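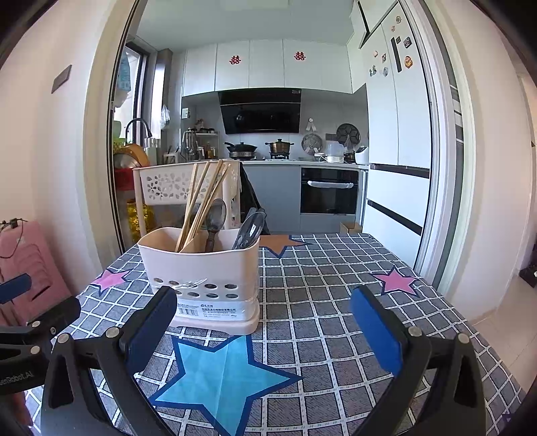 Utensil caddy task, hand-held grippers
30 May 2024
Notebook: F. Fahy, Graten project

Goal: demonstrations of taking utensils out of the caddy and putting them back, for the Maglaya policy. Operator moves the grippers by hand, no arm. Caddy centered on the kitchen table, label side toward the operator.

Start pose: fingers fully open, caddy between them in the wrist view. Hold still for a moment before the approach or the trimming script clips the first motion.

Log
Episodes recorded: 122
Kept after review: 86
Main reject reason: tracking lost when the gripper tilts down too far and the view is mostly tablecloth. The stars help here, the plain check does not. Keep at least one star in view on the way in.

Chopsticks are the hard item. The pads close on two at once unless the approach comes in from the side. Spoons are easier — grip high on the handle and lift straight up until the bowl clears the rim. 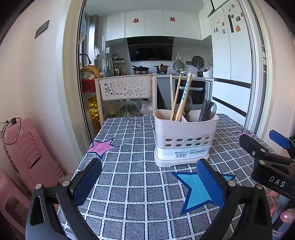

Two-gripper episodes get their own folder. The second gripper should wait at the right until the first has backed off, otherwise the pads end up in each other's view and the pose estimate jumps. Fionnuala's note from the Grerkow sessions says the same.

Open items
Recalibrate finger width, closed reading drifts after long runs.
Ask Planance whether they want failed grasps labeled or dropped.
Repeat with the caddy turned 38 degrees.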